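Gimance Cafes and Walks: a README

Version of 10 January 2023

Hi! If you've opened this file first, good, that's what I hoped you'd do. If you opened the spreadsheet first and got confused by the column called "mood", come back here, I'll get to it.

What you have is a folder of notes from living in Gimance, which I moved to without knowing a single street. I started writing down the places I went because I kept forgetting them. I'd find a lovely bakery, tell a friend at work, and then stand there going "it's near the, um, the bridge? The other bridge?" So I started a list on my phone, the list became a spreadsheet, and then a few people asked for a copy, and now it has a README, which makes me feel very grown up.

What's in the folder

places.csv is the main thing. It has 854 rows, one row per visit (so my regular breakfast spot shows up an embarrassing number of times).
walks.csv has 41 walks, each with a start, an end, a length and a note on how my knees felt.
notes.txt is the long, rambling stuff that didn't fit in a cell.
old/ is a folder of earlier versions. Please ignore it. I can't bring myself to delete it.

Everything is plain text or CSV and should open in whatever you've got. If the accents come out as garbage, your program is guessing the wrong encoding, so tell it UTF-8. This mostly hits Ševčík, the little coffee place up the hill, which one reader's computer turned into something that looked like a cartoon character swearing.

The columns in places.csv

visit_id: a number. They go up. There are gaps where I deleted duplicates and I've decided to live with it.

name: what the sign says, when there's a sign. If there isn't, I used whatever's on the receipt.

area: one of my own made-up neighborhoods. These don't match the city's official districts, sorry! I split the town up by how it feels to walk through. "Riverside" is both banks as far as the rail bridge. "Uphill" is anything that makes me take my coat off. "Station" is wider than you'd think, and it takes in the two streets behind the post office that really ought to be their own thing.

kind: cafe, bakery, bar, restaurant, market, shop, park, museum, other. "Other" includes a laundromat with very good soup.

spent: what I paid, for me only. If a friend and I split something, I halved it. Tips are included. Blank means I didn't write it down, and zero means it was free. I know some of the early rows mix those two up.

mood: one to five. It's how I felt when I walked out. It isn't a rating of the place, and this is where people get tangled. There's a great noodle shop with a row of twos because I only ever went there after the dentist. If you want to know whether I like somewhere, use the next column.

again: yes, no, or maybe. Would I go back? I fill this one in a day or two later, when I've stopped being hungry.

note: free text. Spelling is my own.

The columns in walks.csv

start and end are street corners or landmarks. Length is in miles, from my phone, which gets lost under trees and once credited me with a trip across the river where there's no crossing. I fixed that one by hand. Surface is paved, gravel, dirt or mixed. Knees is a scale from "fine" to "bus home".

The longest is Besetmont, and I'd love for more people to do it. You take the tram to the last stop, go up past the allotments and then just keep following the wall. It's a proper half day. There's a kiosk at the top that sells tea and those flat waffles, but I've found it shut about as often as I've found it open, so bring a sandwich. The view goes all the way back to the station clock on a clear morning. I've done it in fog too, when the view goes all the way to your own shoes, and I still gave it a four.

Derberg is the easy one. Flat, shady, ducks. You can do it in sneakers and be back in time for lunch, and if you start from the market end you pass two bakeries before you've even reached the path. I've put both bakeries in places.csv. Get the poppy seed thing at the second one.

How I collected this

Very simply: I went places and wrote them down, usually on the tram home. In the first few months I was going out nearly every evening because my apartment had no couch yet and there was nothing to sit on except the bed and one kitchen chair. That's why the early rows are so thick. Then the couch came and you can see it in the data, I swear. The rows thin out, the bars mostly disappear and I discover that I enjoy being home by nine.

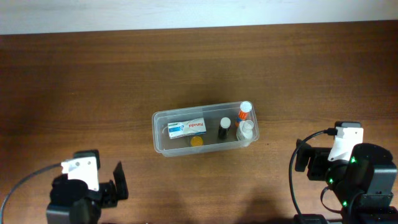

November is another odd patch. I was traveling for work for most of it, back and forth on the early train with the same bag, and I'd get in late and eat at whatever was open near the station. So if you make a chart by area, you'll think I'd fallen madly in love with the Station neighborhood. I had not. I'd fallen in love with the one kitchen that serves dumplings until midnight, and it has the yeses to prove it.

Traveling so much did do something nice, though. Every time I came back I noticed something I'd been walking straight past. A courtyard with a fig tree. A shop that only fixes clocks. There's a tag for these in the note column, "new to me", and if you search for it you get what I think is the best part of the whole file. I'd read those before anything else.

Things that are wrong with it

It's one person's list. I don't eat shellfish, I don't like loud rooms, and I have never been to the stadium. If you're looking for nightlife you'll be let down pretty quickly.

Prices are whatever they were on the day. Some have gone up a lot! The coffee at Ševčík has gone up twice, and the older rows look like a fairy tale now. I don't go back and correct them, they're a record of what I paid.

Places close. I put "closed" in the note when I hear about it, but I only hear about it by walking up to a dark window, so there will be some I've missed. Ring first if you're making a special trip.

The north side is thin. It's a long tram ride for me and I keep meaning to spend a weekend over there. If you live there, please tell me where you eat breakfast.

Opening hours aren't included at all. I tried. I kept a column for them for a while and it was wrong so often that it did more harm than good. It's somewhere in old/ if you're curious.

Some rows have the wrong area because I moved the line between Riverside and Station halfway through. I've cleaned up most of them, but there are 167 I haven't checked yet, and they have a question mark after the area name. If you're sorting by area, strip the question marks or you'll get everything twice.

What I left out

I took out anything that was really about other people. Birthdays, a breakup that wasn't mine, a long complaint about a neighbor's trumpet. I also took out my own street, and the grocery store on the corner of it, so if you ever wonder how I survived without buying milk, that's how. The full text of my notes came to 2931 lines before I trimmed them, and what's in notes.txt is a good bit shorter and, I think, a lot more cheerful.

Using it

Go ahead and use it for whatever you like. Plan a weekend with it, make a map, practice your pivot tables. Someone turned the walks into a printed booklet for their mother, which I was so happy about that I told everyone for a week. If you share it on, please leave this README in the folder so the next person knows about the mood column. And please don't turn it into one of those "top ten" lists with my notes pasted underneath, those always make a quiet place miserable for a summer.

If you only have one day in town, this is what I'd do with it. Coffee at Ševčík early, before the school run. Walk down the steps (not the road, the steps) to the river and follow it to the market. Eat standing up. Take the Derberg path out as far as the second footbridge and turn around when you feel like it. Dumplings for dinner. In places.csv these are all marked "yes" under again, so you can filter and swap things in and out.

If you have two days, Besetmont on the second one. Check the weather, and check the last tram back as well, because I didn't and it's a long way down in the dark.

Updates

I add to it every few weeks. I don't do version numbers, only the date at the top. New rows go at the bottom. If I change an old row for any reason other than spelling, I write "edited" in the note.

Next on my list: the north side, as promised. The botanical garden, which I've walked past so many times and never once gone in. A few of the villages along the train line, if I can work out how to fit them in without inventing three more neighborhoods. And I'd like to go back through the maybes and settle them one way or the other, there are far too many and most of them are just me being polite.

Corrections are very welcome. Send me the visit_id and what's wrong with it, and if it's a bakery, tell me what to order.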